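Speaker notes: Comparing two fingertips for cloth work
Samer Ghanem, Narnlow
Talk at the Veswood meeting, 17 Dec 2019

Slide 1. Title

Good afternoon, and thank you for the invitation. My name is Samer Ghanem and I work at Narnlow, in the group that tests grippers. I will speak slowly. If a word is not clear, please stop me.

Slide 2. The question we had

We buy soft fingertips from two suppliers, Sfeir and Nunovance. Both are sold for handling clothes. The data sheets are very similar, and the prices too. So the question from my manager was simple: which one do we order for next year?

I thought this would take me one week. It took much more. (Pause here, people usually laugh.)

Slide 3. How we test

We do not start with the arm. First a person holds the gripper in the hand and does the task. When the arm fails, I never know if I should blame the finger or the controller. With the hand-held tool the controller is a human, and a human is quite good at it.

The tasks are folding a sleeve to the inside, lifting a hem, and closing on a collar. We made 3,000 grasps with each fingertip. The garments are normal ones from a shop: T-shirts, polo shirts, kitchen towels. No special test fabric.

Slide 4. The view from the tool

Let the picture stay for a moment before speaking.

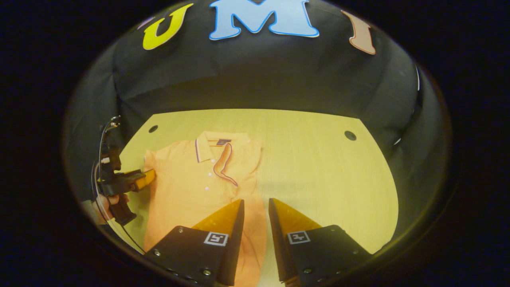 Orange polo shirt on the test table, with one gripper at the left sleeve side and the other over the lower part of the shirt.

A polo shirt is harder than a T-shirt. The collar has more than one layer, and the placket has its own shape and does not want to lie flat. Point at the placket here, you can see how it curves. Then point at the wrinkles on the left side, near the sleeve. A fold like this can go between the fingers together with the layer you want, and then you lift too much.

Mention the square markers on the fingers. From the markers we calculate how far the fingers are open. This means that the camera must see both of them, also when the cloth comes up. In our first trials a loose hem covered one marker and we lost the opening value for that part. Now we throw away such recordings and repeat them.

Slide 5. Results, one layer of cloth

For a single layer on a flat table the two fingertips are almost the same. I show the chart only for completeness. Do not spend time on it.

Slide 6. Results, thick edges

On collars and double hems there is a difference. The Sfeir tip bends more at the end, so it goes under the edge more easily. The Nunovance tip is stiffer and pushes the collar forward before it takes it. But when it has the collar, it holds better, and we had fewer slips in the lift.

Please say clearly: I do not have a winner on this slide.

Slide 7. Wear

We changed the Sfeir tips 7 times during the test and the Nunovance tips 2 times. The Sfeir tip gets small cuts at the point, mostly from pulling over the table edge. Changing a tip is fast, but after each change we check the opening again, and this check is the slow part.

Slide 8. What we ordered

Nunovance for the folding station, Sfeir for the station where towels are picked from a pile. My manager wanted one answer and got two. He has accepted it.

Slide 9. Next steps

In January we put both tips on the arm and repeat the collar task with the same shirts. I expect slower approach speeds. I also want to try a darker fabric, as our colour threshold was chosen with bright shirts and I am not sure it is still good.

Questions. If somebody asks about the force sensor, say that we have no data yet and offer to write to them after the meeting.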